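4.2 Tabletop Pushing with Language Goals

We now turn to the pushing task, which was supposed to be the easy one. An earlier draft of our project plan gave it a single paragraph and the word "warm-up." It ended up taking most of October and a fair amount of the first author's good nature.

The setup is plain. A single arm carries a rigid cylindrical rod, and the rod may only slide objects across a flat wooden board. There is no grasping, no lifting and no suction. The policy, Dolline, receives one camera view and a typed instruction such as "move the red star next to the green cylinder," and it outputs a change in the planar position of the rod tip at each control step. Rod height is fixed during an episode. We found that letting the policy choose its own height mostly gave it new ways to disappoint us.

Blocks come in four colors and several shapes, so that neither color nor shape alone picks out a piece. An instruction that mentions only "the star" is ambiguous on most boards, and we left such instructions in the training set on purpose. Human operators resolved them by pushing whichever star was closer, and Dolline learned to do the same, along with the operators' habit of nudging a block twice when once would do (Figure 3). 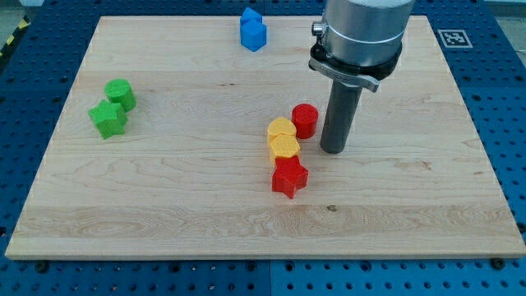
Figure 3. The block-pushing workspace.

Training data consists of 719 teleoperated episodes collected by three operators, who were told to be quick and to stop whenever they felt they had finished the job. Their views on what counts as finished differed. We had a fourth person relabel every episode after the fact with a sentence describing what had been accomplished, following the hindsight procedure in Section 3. Operators whose episodes were relabeled "pushes the yellow hexagon slightly, then reconsiders" took this fairly well.

We compare against two baselines. Aralia is a scripted planner that is given block poses and pushes along straight lines, replanning after each contact. Stakgate uses the same network as Dolline but replaces the sentence with a one-hot task index. Each method was run on 35 held-out instructions from matched starting layouts, with a limit of 2,000 control steps per episode. An episode counts as a success if the named block comes to rest within 12 mm of its target.

Aralia does well when the blocks are spread out and poorly when they are bunched together. A straight push into a cluster moves the cluster, a fact of physics we had hoped to avoid modeling. Dolline goes the other way. On crowded layouts it tends to circle the group and work the outermost piece loose before heading for the target. We did not ask for this behavior, and we would like to claim it as a design decision, but the operators were doing it all along.

Stakgate matches Dolline on tasks it has seen and fails on the rest, as expected of a method that has been handed a number and no explanation.

The remaining failures are mostly of one kind. When two pieces of the same color touch, Dolline often treats them as a single object and pushes both with great confidence. Relabeling did not fix this, nor did more episodes of the same sort. We return to the problem in Section 5.1, where we make it somewhat smaller.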